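Hullimberg site: staff and management meeting on automation
Minutes of the meeting held on 4/30/25 in the upstairs meeting room

Present: site management, shift leads (early and late), staff representatives from mixed packing, returns and goods in, health and safety, personnel. Otberg attended for items 2 and 3 only.
Apologies: night shift lead.

1. Minutes of the last meeting
Agreed, with one correction. Under item 5 it should read that the late shift had asked for the rota two weeks ahead, and not that it had been given it. Management said the rota is now going up two weeks ahead.

2. Picking cells, progress
Otberg reported that 2 of the 3 picking cells are in daily use on the boxed lines. The third is installed but will not be switched on until the guarding has been signed off. The cells handle cartons and tins well. They are slow with bags, and with anything that has a shiny wrapper.

The Hullimberg range stands at 723 lines. Of these, 579 are on the list for the cells. The rest stay with hand packing for now. Staff asked who decides when a line moves from one list to the other. Management said it is decided at the monthly range review and that a shift lead from each shift will sit in on it from now on.

The early shift said cell two stops when labels come off in the chute, and that clearing it means walking round the whole cage. Otberg will look at moving the reset button to the packing side.

3. Hand-held grippers
Mixed packing has been using the hand-held grippers for the Olach snack assortments, so that the picks can be recorded and used to set up the third cell. Otberg said the recordings of small packets are useful and asked for more with the packets lying across each other. Seed bags are still the hardest to pick up cleanly.

Staff representatives raised the following:
- Sore wrists after a long spell. Several people on the late shift have mentioned it.
- Whether the recordings can be used to check how fast a person works.
- Whether the time counts against the hourly packing target.

Health and safety will set a limit on how long one person holds the gripper before swapping. Until that is written down, people should swap at each break, or sooner if they ask to. Management confirmed that recordings will not be used for performance checks and that gripper time is taken out of the target. Staff asked for this in writing. Agreed.

4. Jobs and hours
Management repeated that no permanent post at Hullimberg will go because of the cells before the review in August. Staff said this leaves people unsure about what comes after August, and that agency workers are not covered at all. Management could not give a promise past the review. Personnel will meet the agency workers separately and report back.

Two of the early start slots have been dropped as the boxed lines now run with fewer people. Those affected have been offered returns or goods in at the same rate. One representative said returns is heavier work and should not be treated as a like-for-like move. Noted. Personnel will look at the grading.

5. Training
Places on the cell operator course have gone mostly to the early shift. The late shift asked for a course that starts after two in the afternoon. Management agreed to ask Ó Flaithearta, who run the course, for a later session. Operators who pass will get the higher rate from the following pay period. The reading material is only in English at present and goods in asked for it in Polish as well. 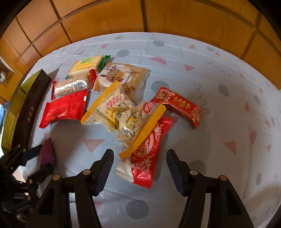 Mixed Packing, Hullimberg

6. Report from mixed packing
Work on the assortments is up to date. The packets are tipped out on a cloth and picked up one at a time with the gripper. The current mix has crackers, bags of seeds and a number of red wrapped pieces, and the team would like a few plainer packets added, as the red ones are easy to confuse. Otberg to be told.

The team feels cut off from the rest of the floor during gripper work and asked to be included in the shift briefing. Shift leads to arrange.

7. Any other business
The noise from cell one can be heard in the canteen when the door is propped open. Door to be kept shut.
Lockers: carried over.

Actions
Otberg: reset button on cell two; change to the packet mix.
Health and safety: written limit for gripper use.
Management: letter on recordings and targets; later course; course material in Polish.
Personnel: agency workers' meeting; grading of returns.
Shift leads: briefing for mixed packing.

Next meeting: date to be put on the noticeboard by the canteen.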